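Dark Marble

I've been keeping this page on dark marble for a while now, and I still find bits to add! It belongs to the stone section of my little home encyclopedia, so expect plenty of opinion mixed in with the facts. 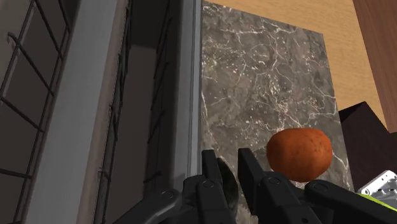
A tall slab of dark marble, with a round orange-brown fruit.

Marble starts out as limestone. Bury it deep, heat it, squeeze it for a very long time, and the grains grow into each other until you get a tight, crystalline rock that takes a shine. Pure marble is white. The dark kinds get their color from whatever got mixed in, often carbon from old plant and animal matter (I love that part).

Now, a warning about names. Stone yards are pretty loose with the word, and plenty of "black marble" on sale is really a limestone that polishes well. Geologists grumble about this. I used to grumble too, until I bought a piece from the Lindholm yard in Piltavport and liked it so much that I quit caring what it was.

The quarry at Prirnden is the one I know best. It closed years ago, but you can walk the upper ledge in September, when the path is dry, and the old cutting marks are still there in the wall. The stone went mostly into fireplaces and shop counters. The Skunditz town hall has 288 steps and sills made from it, according to the sign by the door.

Looking after it is easy enough, with one catch: acid. Lemon juice, vinegar and wine all eat into the polish and leave dull spots, and on a dark surface those spots show up like chalk. Wipe spills right away, use plain soap and water, and keep bathroom sprays far away from it. Sealing helps with stains but won't stop acid marks (I learned that one with a pitcher of lemonade).

See also: Limestone, Slate, Stone polishing

Last edited 16th December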